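February, 7:40 pm

Tank day at the coffee cell! I have been looking forward to this all week, which probably says something about me, but the Kanen went into alarm at lunch with "no water" showing and a tank full to the line, and I finally got to go after it properly.

Hubert Moser had already parked the arm and hung his tag on the Fisby controller when I came up, so the espresso machine was all mine. Back turned to the front of the counter, coffee jars pushed along to the left, hands on the reservoir.

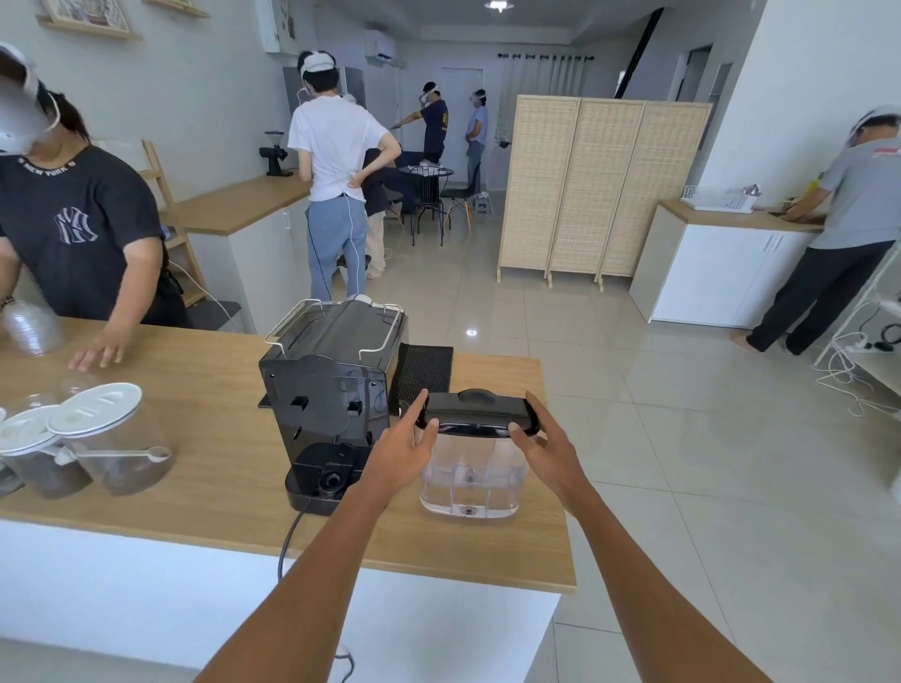
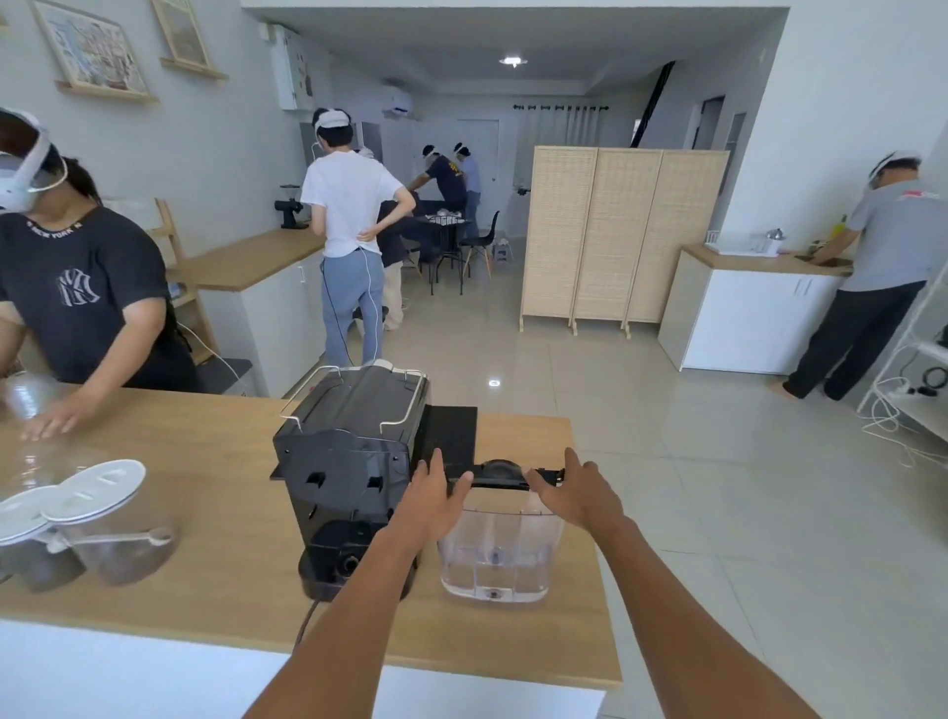

Why does the cell say there is no water when the tank is full?
The controller never looks at the water itself. It looks at a float switch and at the pump current, and if the little valve in the foot of the tank isn't seated all the way down, the pump pulls air, the current drops, and you get the same alarm as for a dry tank.

So that was my theory going in, and oh, it was a good one. I had the valve apart over a saucer and there was a ring of scale on the seat, thin as a fingernail, just enough to keep the tank riding high. I soaked the spring and the seal in citric acid while I ate a sandwich. Came back, rinsed, a smear of food-grade grease on the O-ring, pushed the tank home and felt the click I'd been missing for weeks without knowing I was missing it. Lovely.

Then the part I like best, teaching the positions again. The cup point had drifted 3 millimeters toward the grinder side. Hubert says somebody leaned on the machine. I say it walks a bit on its feet every time the pump runs, and I'm going to put a pencil mark on the counter to prove it (he laughed, but he went and found the pencil). I did the approach point, the cup point and the retreat at creep speed with my thumb on the hold-to-run, then once more at half speed. Saved it as program 19. The old one stays in the controller until the end of the month in case I've done something silly.

First run after that: the arm set the cup down under the spout so softly I couldn't hear it. I made Hubert come over and not hear it too.

We let it go through 100 cycles on plain water with the bean hopper shut off. No alarms. Pump current flat as a table the whole way, where last week's trace looked like a saw blade. The counter on the Fisby stood at 1643 when we stopped, and I've written that inside the door so that whoever does the next descale knows where to start from.

Things still to sort out. The Lehner gripper pads are getting shiny on the inside faces and will want changing soon, and I have one spare pair, not two like the list says. The power cord needs a clip so it stays clear when we swing the machine back. Also I'd love to move the descale reminder from a date to a cycle count. Hubert thinks the Zoldale people can do it from their end in ten minutes. I think I can do it myself with the manual and a pot of tea, and I'd much prefer to!

Hands smell of lemons. Brought the old seal home in my pocket to measure it against the new ones, and now I can't find the calipers.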